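Workshop > Opinion > Slow Machines

Let the robot take its time

27 May 2025, by Retno Yusof

I have been building things in shared workshops for 13 years, and I can't remember a project that has made me argue with my friends as much as the Grekix build.

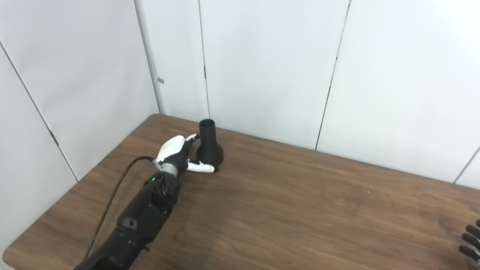 Bayu Lumbantobing wants it faster, bless him, and he brings it up every time we put the kettle on. I keep saying that a hand which closes slowly around a vase is a hand I'd trust near my grandmother's dishes (or near my grandmother, come to that!), and that speed can wait until August, or the August after.

We've put nearly 311 hours into it between us, and most of the ones I remember fondly were spent on fingers. How hard should a thumb push? When should it give up? Those are lovely questions to chew over with a friend and a plate of cookies, and I think home builders are lucky to have the time for them. Bayu still disagrees, and he has the key to the workshop, so we'll be at it again next week.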